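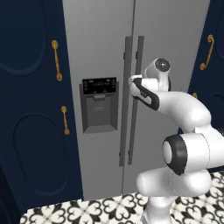 FICTION / SHORT

The Water Log

Kinga Veres tested water for the town of Trurkton. The job was two days a week and came with a cooler, a car allowance and a list of 128 addresses. Each address got a visit in February and another in June. She took a sample at the kitchen tap, a second at the refrigerator dispenser if the house had one, and labeled both bottles before leaving the room. The label took the address, the fixture code and the time. K was for kitchen tap and D was for dispenser.

Number 211 Vusadwood Road was a D house. The owner was a man named Pap. It was his last name, and he spelled it for her each time.

"Let it run first," he said.

"I don't let it run. It's a first-draw sample. It has to be what was sitting in the line."

"It sat all night. I was told not to touch it."

"Then it's correct."

She held the bottle under the dispenser, filled it to the shoulder, capped it and turned it over once to mix the preservative. She wrote 7:10. The kitchen tap came next, cold side only, at 7:12.

Pap had a notebook on the counter. It was a ledger of the sewn type, with green columns, and he had ruled an extra column down the right side of every page. He recorded the chlorine with drugstore strips, morning and evening, and in the extra column he recorded whether his wife would have drunk it.

Kinga had read a page of it in February while the tap was filling. The entries in the last column were Y and N. There were a few with a question mark. The strips and the letters didn't track each other. On some days the chlorine was low and the letter was N.

"What's the criterion?" she asked now.

"For what?"

"Your last column."

He looked at the page. "Smell, mainly. She'd pour it and leave the glass standing. If it still smelled after the news she'd tip it on the fern."

"So it's a timed test."

"Half an hour."

"You should write that at the top. Otherwise it can't be repeated."

He took the pencil out of the spine and wrote it at the top: 30 min., uncovered, room temp. Then he asked what kind of glass she would put down, and Kinga said the volume mattered more than the kind, and he went to the cupboard and read the bottom of one.

The lab was a contractor called Savico. It returned results in three weeks, on a form with a line for each metal and a box for remarks. The box held up to 3000 characters. In her time on the route Kinga had used it to report a dead meter, a dog, and a softener plumbed in backward.

She sat in the car with the cooler belted in on the passenger side and filled in the form for 211. Date, 2018-06-18. Samples, 2. Stagnation period, overnight, per resident. Under remarks she wrote that the resident kept an independent log, twice daily, and that the method was now stated.

She read it over. The field wasn't meant for that. She added the volume of the glass, started the car and drove to the next address, a K house with the key under a brick.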